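Secção 4. Arrumação de encomendas nas estantes metálicas

4.1 Âmbito

A presente secção aplica-se às estantes metálicas da série Fleury instaladas nas salas de armazenamento da Pondier. Destina-se ao pessoal encarregado da receção, da arrumação e da reposição de volumes. A montagem dos montantes e a fixação à parede constam da Secção 3 e devem estar concluídas antes do início dos trabalhos aqui descritos.

4.2 Preparação

1. Confirmar que todas as travessas se encontram encaixadas nos montantes e que os fechos de segurança estão colocados.

2. Retirar das prateleiras os volumes sem destino atribuído e entregá-los no posto de receção.

3. Limpar as superfícies com um pano seco. Não utilizar produtos abrasivos sobre o aço.

4. Verificar as etiquetas de posição em cada nível. As etiquetas ilegíveis devem ser substituídas por novas, do modelo Ololer 18.

Nota: os códigos de posição compreendidos entre 2000 e 2787 estão reservados a esta sala. Qualquer código fora deste intervalo deve ser comunicado à responsável pelo armazém, Noreen Hanrahan.

4.3 Colocação dos volumes

1. Aproximar as encomendas da estante, deixando livre a passagem.

2. Ler a etiqueta de cada volume antes de o levantar. Em caso de divergência com a guia de receção, separar o volume e não o arrumar.

3. Posicionar-se de frente para a estante, com os pés afastados, e manter ambas as mãos disponíveis.

4. Arrumar em primeiro lugar os volumes maiores, nos níveis inferiores. As caixas pequenas devem ficar em fila, com a etiqueta acessível.
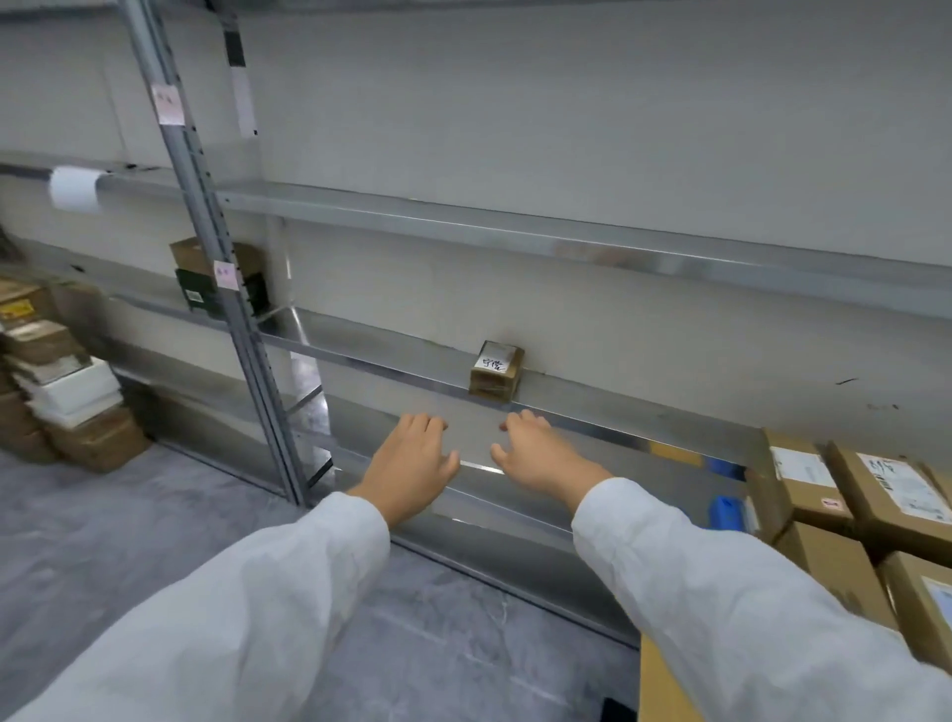
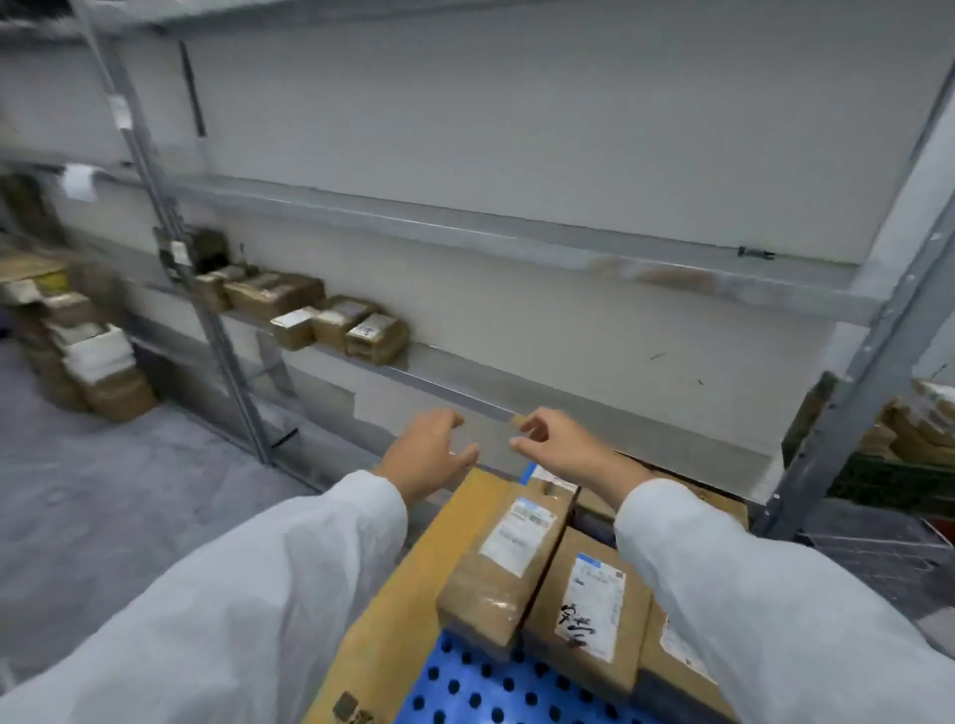
Estante metálica encostada à parede, com caixas de cartão.

5. Empurrar cada volume até ficar inteiramente apoiado na prateleira. Nenhuma caixa deve ultrapassar o bordo frontal.

6. Registar a posição na aplicação Zamisora imediatamente após a colocação. O registo em lote no final do turno não é admitido.

Cuidado: os bordos das prateleiras e as ranhuras dos montantes podem provocar cortes. Não introduzir os dedos nas perfurações nem puxar a estante pelos montantes.

Cuidado: não subir às prateleiras, às caixas ou aos suportes de plástico para alcançar os níveis superiores. Utilizar exclusivamente o escadote da sala.

4.4 Volumes reembalados

Os volumes fechados de novo com fita adesiva só podem ser arrumados se conservarem uma etiqueta legível. São admitidas etiquetas manuscritas, desde que o código tenha sido previamente introduzido na Zamisora. A fita não deve cobrir códigos de barras.

4.5 Verificação periódica

1. Inspecionar mensalmente o alinhamento das travessas. Uma travessa empenada implica a retirada imediata da carga do nível correspondente.

2. Observar a parede por detrás da estante e anotar na ficha de inspeção manchas ou marcas de atrito.

3. Remeter a ficha assinada a Nazmiye Kocabaş, do serviço de instalações. A primeira verificação realiza-se em fevereiro.

As peças de substituição são requisitadas pelo formulário 18, com indicação do nível e do montante afetados.

Texto revisto em 27 de janeiro de 2026.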